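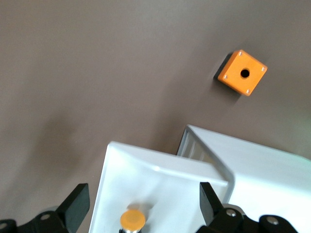
The gripper at the Ivlow cell, with the orange box on the table. Photo: Zinineck

Zinineck puts Ivlow button cell back on shift after gripper service

29 Mar 2019

The small assembly cell at Zinineck's Ivlow plant went back to regular work this week after a service that took 2 days longer than planned. The cell handles orange push-button boxes for door controls. It had been running on reduced hours for much of February.

Ernő Pap, who looks after the cell, said the trouble started with parts being set down slightly off center. The drift was small and came and went, so it was first put down to the table fixture. The fixture was replaced and the drift stayed.

"We changed the wrong thing first," Pap said. "Then we checked the finger brackets with a torque driver and one side was well under the other."

The two black fingers are each held on by a bracket with screws set into round recesses. Pap took both brackets off, cleaned the seats and put in new screws from Sauerland, which supplies the plant's fasteners. The finger pads were kept. They had been changed at the end of last year and still measured within limits.

With the brackets back on, the camera at the wrist had to be calibrated again. Any change at the fingers moves the grip point in relation to the lens, and the old values were no longer good. Pap ran the calibration with a single box on the bare table, turned to different angles between passes. The box has a round hole in the top face for the button and a screw near each of its 4 corners, and the vision program uses the hole as its main reference. The screw heads are used only to work out rotation.

Lighting took up the rest of the time. The matte tabletop was chosen to keep reflections down, but shadows from the gripper had been confusing the search on one side. A lamp was moved and the exposure was set again. Pap said he would have liked a second lamp, but there is no room for one until the guarding is changed.

The cell was then given a test run of 1,667 picks over two shifts – with no stops for position errors, according to the plant's log. Before the service, the longest run without a stop was 134.

Screw torque on both brackets will now be checked every week and written on the sheet at the cell door. The check used to be part of the quarterly service. Skostia, which installed the cell, has been sent the readings and is looking at whether a thread-locking compound should be used on its other grippers of the same type.

A second cell at Ivlow uses the same fingers. It will be checked during the next planned stop – operators have been asked to report any off-center parts before then.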